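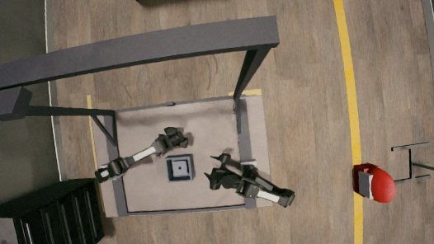
一位买家在留言里说,磨豆机到手头一个星期觉得吵得没法用,后来早上磨豆子连隔壁房间的猫都不醒了,可机器还是那台机器,豆子也还是那种豆子,到底是声音变小了还是耳朵变懒了,她自己也讲不清。我们第一次读到这条留言时非常兴奋,因为它把本节要处理的难题讲得比我们自己的研究提纲还要明白:买家对噪声的评价会随使用时间漂移,而绝大多数商品页面把不同时间写下的评价混在一起,只给出一个平均星级。

图4 工作台俯视图(计算机渲染),台面两侧各有一只机械臂。

4.2 噪声描述的时间漂移

本节的材料取自 Cestbridge 家用电器讨论区中关于电动磨豆机的留言,截止日期为 8/2/23,去除重复发帖和纯表情回复之后共得 2,000 条。讨论主要集中在两款机型上:Itero 是锥形刀盘的入门款,Sastry 是平刀盘,价位高一些,体积也大一圈。两款机器的用户群有相当多的重叠,不少人先买了前者,用了一段时间再换成后者,并且很愿意把两台机器放在一起比较,这对我们来说实在是难得的材料。

我们从全部留言中随机抽取 500 条做人工编码。编码在标注工具 Stemley 中完成,两名编码员各自独立阅读,遇到分歧先各写一段理由,再当面讨论。编码项目包括:是否提到声音,用了什么词,声音和什么东西作比较,留言时机器已经用了多久,以及评价者是在为自己记录,还是在回答别人的提问。最后一项原本只是顺手加上的,结果成了整套编码里最有意思的一项,后文会再谈。

在这 500 条中,有 200 条既谈到噪声,又给出了可以判断使用时长的线索。线索的形式五花八门:有的直接写“用了半年”,有的写“从去年搬家到现在”,还有的要从“第三包豆子快喝完了”这样的话里推断。对最后这一类,我们只判断先后次序,不换算成天数。有人会问,这样处理是不是太粗了。我们试过更细的换算,两名编码员之间的一致程度立刻下降,所以还是退回到“初用”“用熟”“久用”这三个档次。

先看词汇。初用阶段的留言里,描述声音的词大多很重,“像装修”“像吹风机贴着耳朵”“全家都被我叫醒”之类的说法反复出现,而且几乎都带着时间和地点:早上、厨房、孩子还在睡。到了用熟阶段,比喻明显变少,取而代之的是对过程的描述,例如豆子刚下去时声音发闷,磨到后面变得清脆,空转时最尖。久用阶段的写法又变了一次,许多人干脆把声音当成一种读数来用:听到调子一高就知道豆子磨完了,听到卡顿就知道浅烘的豆子太硬,该把刻度放粗一点再往回调。同一种声音,开始时是打扰,后来成了操作的一部分!我们认为这个转变在以往的厨房电器评价研究里很少得到应有的注意。

再看比较对象。谈论 Itero 的人喜欢拿它和手摇磨相比,因此几乎一律嫌它吵;谈论 Sastry 的人则多半拿它和 Itero 比,结论就分散得多。单看“吵”这个字出现的频率,很容易得出 Itero 噪声更大的结论,但频率里混进了参照物的影响。换句话说,一位刚从手摇磨换过来的买家和一位家里已经有电动磨的买家,写的是同一个字,量的却是不同的距离。我们在编码时把参照物单独列为一栏,正是为了让这两种“吵”能够分开统计。没有写明参照物的留言归入“未说明”,不作猜测。

有一组留言特别值得细读。200 条之中有 18 条的作者在同一条留言里推翻了自己早先的说法,常见的格式是在原文后面加一行“更新”或“追评”。这些追评的口气很可爱,带着一点不好意思,又急着要把新发现告诉后来的人。有人写道,自己当初抱怨的震动声来自没有放平的台面,在底下垫了一块硅胶垫以后,剩下的声音完全可以接受;也有人写得正好相反,说一开始觉得安静,冬天关上窗户以后才发现低频的嗡嗡声一直都在。后一种情况提醒我们,漂移并不总是朝着宽容的方向走。十二月前后发表的追评里,谈到关窗、供暖和室内回声的内容多了起来,季节因素恐怕需要另外设计一次研究才能说清楚。

关于“为自己记录”和“回答别人”的差别,这里多写几句。为自己记录的留言通常从不满开始写,细节多,语气起伏大;回答别人提问的留言则温和得多,作者会主动替提问者设想处境,先问住的是不是公寓、厨房有没有门、早上几点出门,然后才说机器吵不吵。同一个账号在这两种场合下的说法可以相差很远。我们起初怀疑这是礼貌造成的,读得多了以后,倾向于另一种解释:回答别人时,作者不得不把声音放回一间具体的厨房里去想,评价也就跟着变得具体。这一解释目前只有文本上的依据,但它至少给商品页面的设计者提供了一条很便宜的思路,在评价框上方加一句“您的厨房有门吗”,也许比再加一颗半星更有用。

编码过程中出现的分歧同样值得报告。最难处理的是“声音正常”这句话。一名编码员把它读作中性评价,另一名认为它隐含着“比预想的好”,两人各自举出的例子都很有说服力。讨论之后的做法是看上下文:如果前面出现过担心或者询问,就按略为正面处理;单独出现时按中性处理。另一处分歧是“厚实”,有人用它形容机身,有人用它形容声音,还有人显然两个意思都有,写得又十分传神,我们只好允许双重标注。Stemley 的默认设置不支持双重标注,需要在项目文件里手动打开这一选项,打算重复本研究的同行请留意,我们为此重做过一批。

必须承认,讨论区的用户并不能代表所有买家。愿意在 Cestbridge 上连续写上几段话的人,多半对咖啡本身就有兴趣,对机器的容忍度也可能更高。买回家嫌吵、当天就退货的人,多数不会留在讨论区里等着写追评,久用阶段的留言因此天然偏向满意的一方。第三节里关于退货理由的材料可以补上一部分缺口,但那批材料篇幅太短,往往只有“声音大”三个字,既没有参照物,也没有厨房。

此外,本节没有对声音做任何物理测量。这是有意的安排,我们想先弄清楚人们怎样谈论噪声,再决定要测什么。从留言来看,只测满载时的最大声级恐怕不够,空转的尖声、启动瞬间的那一下、台面传来的震动,在买家的叙述里都各有分量。其中启动瞬间尤其出乎我们的意料:很多人能忍受持续的研磨声,偏偏受不了按下开关的那一下,还为此想出了各种办法,先开机再倒豆子,用毛巾裹住机身,或者前一天晚上把豆子磨好。最后一种做法在讨论区里引起的争论之长,足够另写一篇文章,风味损失与家庭和睦孰轻孰重,双方都拿出了极大的热情。

下一节转向清洁与残粉,使用同一批编码材料,时间档次的划分也保持不变。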